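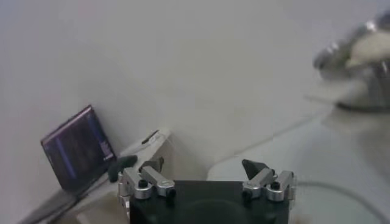
拉丝铝件与黑色螺钉，近景。

铝合金栈道紧固件：冬季检查结果与更换办法
《设施维护通讯》2026年3月

Isusgate 码头人行栈道的紧固件检查已于一月完成。栈道面板为 Trondeck 铝合金型材，以螺钉固定在热镀锌钢横梁上，横梁下方为潮汐区。检查由 Imke Kramer 负责，Ferhat Gezer 负责取样和扭矩复测。本文汇总检查结果，并说明春季更换的材料和做法。负责 Radwan 一侧浮桥的班组也请阅读，两处所用面板型号相同，横梁材质不同，差别见后文。

检查范围

抽检螺钉 278 颗，覆盖东段、西段和坡道三个区域。每颗螺钉先作目视检查，再用指针式扭矩扳手按拧紧方向复测，读数低于规定值的八成记为松动。螺钉头周围出现白色粉状产物的记为腐蚀，同时记录产物范围是否超出垫圈外缘。西段靠近排水口的一组面板被施工围挡占用，没有抽检，围挡撤除后补做。

抽检结果中，腐蚀记录 27 处，多数集中在坡道下半段。松动记录较少，与腐蚀记录重合的只有 2 处。两类问题的分布没有明显关联，因此分开处理：腐蚀按材料问题处理，松动按安装问题处理，不再沿用以往“见松即换”的做法。

腐蚀的成因

铝与不锈钢在电解质中接触时，铝为阳极，优先溶解。海水飞溅区的液膜电导率高，两种金属之间只要存在直接接触，腐蚀电流就能维持。腐蚀速度还取决于阴极与阳极的面积比。不锈钢螺钉面积小，铝面板面积大，单就面积比而言属于较有利的组合，干燥地区的同类结构使用多年通常只有轻微变色。

坡道的问题出在缝隙。面板沉孔与螺钉头之间留有一圈窄缝，冲洗水和盐分在缝内积存，蒸发后浓缩。缝隙内部供氧不足，氯离子向内迁移，局部酸度上升，铝表面的氧化膜难以修复。取样剖开后，蚀坑全部位于沉孔侧壁，面板上表面除产物堆积外没有可测的减薄。坡道上段坡度较大，排水快，同样的螺钉没有发现超出垫圈外缘的产物。

另一项因素是隔离垫圈。东段和西段安装时使用 Fudora 带肩尼龙垫圈，肩部伸入孔内，可将螺钉杆与孔壁隔开。坡道当时改用平垫圈，只隔离螺钉头的承压面，螺杆与孔壁仍可能接触。安装记录中有这一变更，但没有注明批准人。Roland Bunting 已将该变更补录入资产台账，坡道部分的图纸同步修订。

关于黑色螺钉

有班组来信询问能否改用黑色螺钉，理由是外观与栏杆一致。“黑色”只是外观描述，不能用来判断材料或防护等级。常见的几种情况如下。

黑色氧化处理的碳钢螺钉，氧化层很薄，需要油膜配合才有短期防锈能力，不适用于室外。

黑色锌镍镀层的碳钢螺钉，与铝的电位较为接近，耐蚀性明显优于普通镀锌，但镀层在十字槽或内六角处容易被批头划伤，划伤处从槽底开始生锈。

黑色涂层的不锈钢螺钉，基体耐蚀性由不锈钢牌号决定，涂层有一定的电隔离作用，涂层破损后隔离作用在破损处失效。

采购单上只写“黑色螺钉”的，仓库一律退回。请写明基体材料、强度等级、表面处理和头型。栈道区域目前只批准 A4 类不锈钢，带不带黑色涂层均可，带涂层的仍须配隔离垫圈，不得以涂层代替垫圈。

更换步骤

拆卸前用淡水冲洗螺钉头周围，用尼龙刷清除粉状产物。不要使用钢丝刷，钢丝碎屑嵌入铝表面会成为新的腐蚀起点。

用手动工具试松。转不动的螺钉先施渗透油，静置后再试，仍转不动时改用取出器，不要直接使用冲击扳手。不锈钢螺纹在高速干转下容易咬死，咬死后只能钻除，横梁上的螺纹孔也要重做。

拆下后检查沉孔。蚀坑未穿透侧壁的，清理干净、干燥后涂隔离膏；蚀坑穿透侧壁或沉孔底部已变形的，在面板上作标记，由 Ferhat Gezer 复核后决定是否更换整块面板。

安装时使用带肩垫圈，肩部须完全进入孔内，不得翘起。螺纹涂防咬合剂，用量以螺纹前段薄薄一层为准。所用防咬合剂不得含石墨或铜，两者对铝均为强阴极。

按规定值分两次拧紧，先全部预紧，再由面板中间向两端依次拧至终值。涂过防咬合剂的螺纹摩擦系数下降，扭矩值要按修正表取用，不能沿用干螺纹的数值。终值为干螺纹数值的大约 80%，具体以修正表为准。

完成后用油漆笔在螺钉头与面板之间画一条防松标线。标线颜色按年度区分，今年用蓝色。

松动的处理

没有腐蚀的松动螺钉不必更换。拆下检查螺纹，螺纹完好的清洁后重新安装。松动多出现在面板端部，与热胀冷缩有关：铝的线膨胀系数约为钢的两倍，长面板两端与横梁之间的相对位移最大。原设计在一端使用长圆孔吸收位移，检查中发现西段部分面板装反，长圆孔端与固定端对调，相邻面板的伸缩方向因此相冲。装反的面板已列入清单，春季施工时一并调整。

尼龙垫圈在长期压力下有蠕变，预紧力会下降一部分。新装面板须在首次冲洗保养时复测一次扭矩，此后并入年度检查。

Radwan 一侧的差异

Radwan 浮桥的横梁为铝合金，面板与横梁之间不存在异种金属接触，隔离重点只在螺钉。浮桥受波浪作用，振动引起的松动比栈道多，仅靠扭矩控制不够，应使用全金属锁紧螺母。锁紧螺母拆下后不重复使用。前述扭矩修正表只适用于钢横梁上的螺纹孔，浮桥另有一份，由 Minttu Laitinen 保管，需要时向她索取。

两处的冲洗保养做法相同：使用淡水，低压，从高处往低处冲，坡道下半段和浮桥铰接处适当延长时间。不要使用含氯清洁剂，也不要使用强碱性去油剂，后者会直接侵蚀铝表面。

备件与记录

带肩垫圈和 A4 螺钉已经入库，按面板编号分袋发放。剩余的平垫圈从栈道备件中移出，改存室内设备货架，不得用于码头区域。领料由 Francine Simard 登记，领料单须填写面板编号和孔位，缺一项不予发放。

更换记录沿用现有表格，新增“沉孔状态”一栏，填写完好、蚀坑或穿透。拆下的腐蚀螺钉请装袋并注明孔位，交 Imke Kramer 留样，不要混入废金属箱。排水口一组面板的补检结果将刊登在下一期。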